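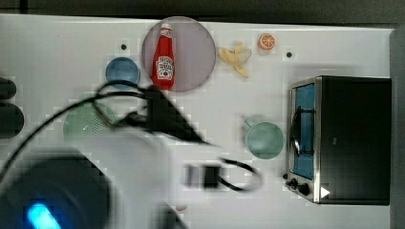
# Tabletop Kitchen Set for Student Arm Teams

Item 3843. Sold by Flolel to schools, clubs and competition teams.

The kitchen set is a box of toy food and dishes for practicing pick-and-place tasks with a small robot arm. It was put together for the Prurnham after-school robotics club, which needed the same objects at every station so that students could trade programs and compare runs. The club still uses it for the kitchen round of its spring contest, held in March.

## What comes in the box

- Ketchup bottle, red with a white cap
- Large round plate
- Small blue dish
- Green cup with handle
- Banana peel and orange slice
- Toy toaster oven with a window in the door
- Task cards, printed both sides
- Score sheets, one pad

The arm, gripper, cables and table are not included. Teams at Prurnham work on a white tabletop.

## Using it in a class

Each task card gives a starting layout and a goal. The first cards ask for one object to be moved to a new spot. Later cards use the plate as a target, and the last ones involve the oven. Students write or record the motion, reset the table from the card, and run it again.
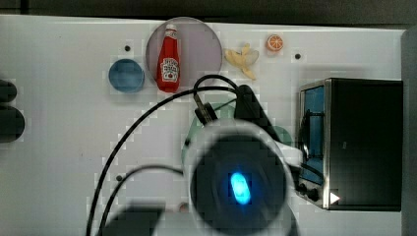

Plan on around 2 class periods for the first card if the students are new to the arm. Most of that goes to setting the approach height and learning when to close the gripper. Route the cables before the first run and check them again after any change to the base position.

Zhuoran Song wrote the task cards and runs the Prurnham club. Usha Palaniappan wrote the scoring rules. Both sets of rules may be copied for classroom use.

## Ordering

| Item | Number |
|---|---|
| Full kitchen set | 3843 |
| Replacement food pack | 463 |
| Score sheets, extra pad | 1966 |

Schools can order by purchase order or card. The Nair edition of the task cards, used in the older contest format, is out of print. Those cards work with the current set except for the ones that call for a tray.

Files for the Pludosico simulator are free with any full set. Put the name of your club on the order form and the download link will be sent with the receipt.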